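Flirnell workshop notebook - January, late morning, kettle on

Dye bench again, and I want to get this down while my fingers are still orange. Yvonne Bunting asked me at breakfast how the madder was coming along and I gave her such a muddled answer that I promised her a proper page, so Yvonne, if you've got as far as this one, it's for you!

The wool is the Stillow two-ply, the same cone we opened before the holidays, and it weighed in at 1,067 grams before scouring. I split it into six skeins, tied each with cotton in figure eights (loosely this time, after the pale stripes we got on Trefor's batch), and left them soaking overnight with the lid half on. They smelled like a barn in the morning, in a nice way.
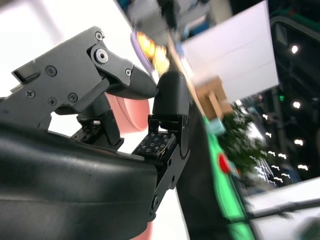 Mordant

Alum at the usual strength, with a pinch of cream of tartar. Bohdan Kushnir thinks the tartar pulls madder toward orange and would leave it out entirely, and he may well be right, but I had already stirred it in by the time he said so. I brought the pot up slowly over the morning and held it just under a simmer for an hour. Skeins 4 and 5 floated up and needed poking down with the long spoon more than I would like. Next time a plate on top.

Madder root went in a muslin bag, chopped, from the Lytvynenko sack and not the newer one from Juvach, which Vasylyna is saving for her own rug yarn. I kept the bath well below a boil the whole way through - it browns if you rush it, and I have rushed it often enough to know.

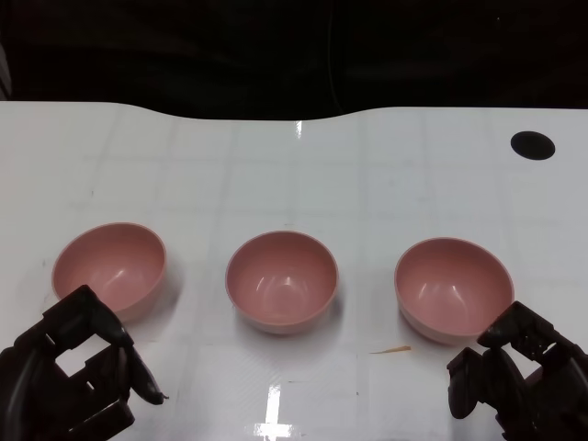
The first three skeins came out a good brick color, a shade lighter than the card pinned by the window. The second three went into the same bath after lunch and gave me a soft apricot that I didn't expect to love as much as I do. Pylyp Panasiuk put his head in and asked for the lot, and I told him he could have one if he helps me wind it.

Our water is hard, and I do wonder how much of the red we owe to that. Trefor has offered to bring a few jugs of rainwater from his barrel so we can run a small skein beside a tap water one, same root, same pot size, same afternoon. 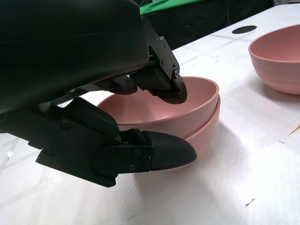 If the rainwater skein comes out yellower I'll add a little chalk to half of it and see where it lands. I'd also like to try an iron dip on one apricot skein, very weak, in and out, and kept far away from the good pots please.

Still to do: rinse the last three again, label everything with the laundry tags, write up the light test strips for the window (half covered with card, half bare). Bohdan, the small scale needs a new battery. Vasylyna, your muslin bags are washed and drying over the radiator.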